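Opening the drawers: an afternoon with the Pruvstead simulation group

November 2018

Visitors to the Pruvstead open day were given a printed sheet and a choice of two rooms. Most went to the workshop. The second room held four chairs, a projector and Hidayah Simanjuntak, who runs the group's simulation work and spent the afternoon explaining drawers.

"People expect hardware," she said. "What I have is a rendered room and a two-armed robot that has to open furniture in it. The furniture is the hard part."

The software is called Aletti. It generates a room, places a sideboard or cabinet in it, changes the colours and the objects on top, and puts the robot in front. The group began using it in May. Each task is run 500 times before anyone looks at the results, and the library now holds 2283 furniture layouts.

I asked why the rooms were decorated at all. Simanjuntak said a bare grey room had been the first version, and the controller learned it too well. "We put a plant on the cabinet and performance dropped. The plant was nowhere near the handle. So now everything gets a plant, or a lamp, or a picture on the wall, and the colours don't match. My colleague Haziq Wattimena picks the pictures. I don't ask."

The demonstration itself was slow. The robot's view was projected on the wall and advanced in short steps, with a pause at each one for questions. Kamarul Rahman, at the keyboard, answered those about contact.

"The approach is mostly solved," he said. "Getting the fingers in front of a handle is geometry. Closing on it is where we lose runs. A small handle leaves very little margin, and the simulator has its own opinion about friction."
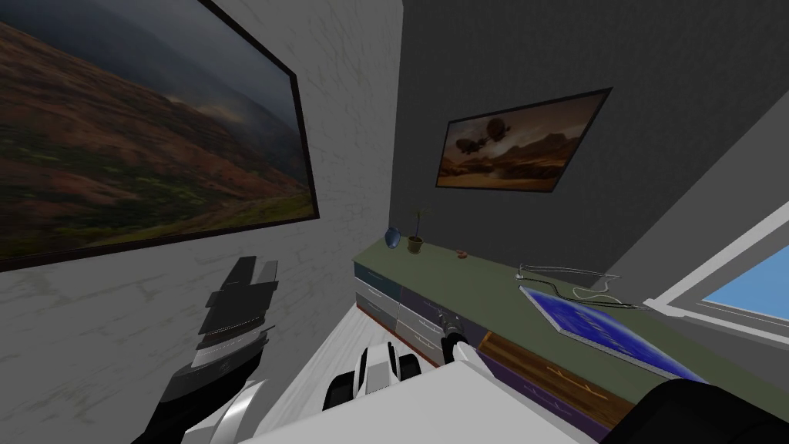

Rahman said the group had tried stiffer finger pads in the model and gone back to the original values after 250 runs. The stiffer pads gripped better on screen and told them less about the real arm. Contact settings are now measured on the bench in the workshop and copied across by hand.

A visitor asked when the robot would be opening drawers in somebody's house. Simanjuntak said she had no date. The next job is doors with a hinge on the left, followed by drawers that stick.

"Sticking is difficult to simulate," she said. "Ours all slide very nicely. I'd like some worse furniture."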